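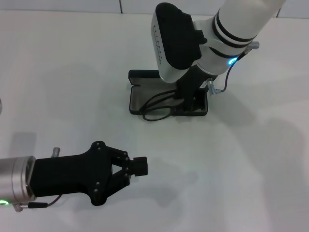

Writing a Free Programming Book for Exam Students

The evening programming course at Momthorpe College has had its own textbook for four years. It is a free PDF, it runs to 200 pages, and it was written by the instructor who teaches the course. Students call it the Tranau notes, after the building where the class meets. We spoke with the instructor in September, before the evening class, about how the book was put together and how students should use it before a written exam.

The notes started as handouts. The course had been using a large printed textbook on object-oriented programming, and most of the students were sharing copies or working from old editions with different page numbers.

"I would say turn to page such and such, and half the room would be looking at something else," the instructor said. "So I started typing up what I needed for that night. By the end of the year I had a folder full of it, and one of the students asked if I could put it all in one file."

The first version had no index and no answers. The current one has 17 chapters, starting with variables and loops and ending with templates and file handling. Answers to the odd-numbered exercises are at the back. The even-numbered ones are used for homework, and the instructor will not send out the solutions, although requests come in by email every exam season.

Getting the file is simple. It is on the course page, no login is needed, and the college library keeps two printed copies at the desk. The library dates from 1857 and the Wi-Fi on the upper floor is poor, so the instructor suggests downloading the file on the ground floor or at home.

Other sites have copied it. "I don't mind people passing it around, that's what it's for," the instructor said. "What bothers me is old copies. There was an error in the chapter on constructors that I fixed two years ago, and I still see the wrong line in exam papers. Check the date on the second page. If there isn't one, it's an old file."

What to read first

The written exam at Momthorpe is three hours long and done entirely on paper. Students who have only ever typed code often find this harder than they expected. There is no compiler to point out a missing semicolon, and nothing is completed for you.

"I tell them to write one short program by hand every day for the last month," the instructor said. "Then type it in exactly as written and see what breaks. You learn your own mistakes that way. Mine was always forgetting the semicolon after a class."

For students who are short on time, the instructor recommends reading the chapters on functions, classes, inheritance and pointers, in that order, and leaving operator overloading until last. It comes up in the exam, but usually for only a few marks. Pointers come up in nearly every paper, often inside a question that seems to be on a different topic.

Past papers are kept in a separate file called Narard, which is also the name of the practice database used in the exercises. It has a fake company with customers, orders and a stock list, and the same tables appear from chapter to chapter so that students do not have to learn a new set of data each time.

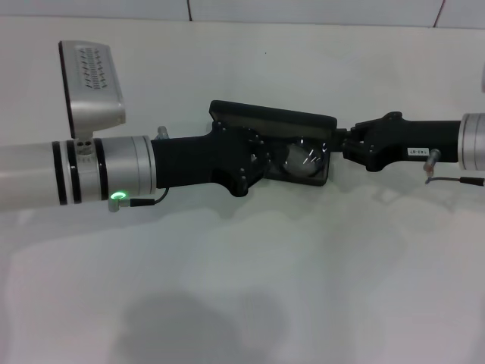

The topic that gives students the most trouble is composition, where one object is built out of others. The textbook version is usually a car with an engine and wheels, and the instructor thinks students have seen it so often that they stop reading. "Use something else. Look at that arm, with the silver sections and the black sections one after another. Each section is an object. It has a color and a length. The arm is another object, and what it holds is a list of sections, in order. Now, the dark bands around the silver part, are those objects too, or are they just a detail of the section? You have to decide, and you have to write down why." A question of that type carries marks for the explanation as well as the code, and many students leave the explanation out.

Inheritance is taught after that, and later than in most books. The instructor used to cover it first and found that students then used it for everything. "They would have an order inheriting from a customer. It compiles, so they think it's fine."

Paper or screen

The instructor prints the notes and writes in the margins, but says most of the class reads on a phone. Because of this, the code samples were cut down to short lines in the last revision so they would not wrap on a small screen. It took most of a summer.

A Spanish version is being prepared with the adult education center in Salgado, which runs a similar course. The first six chapters are finished. The variable names in the code will stay in English for now, and the comments will be translated.

The next English revision will add more hand-written practice questions and a longer section on reading error messages. Corrections can be sent through the form on the course page. Include the page number and the date of your copy.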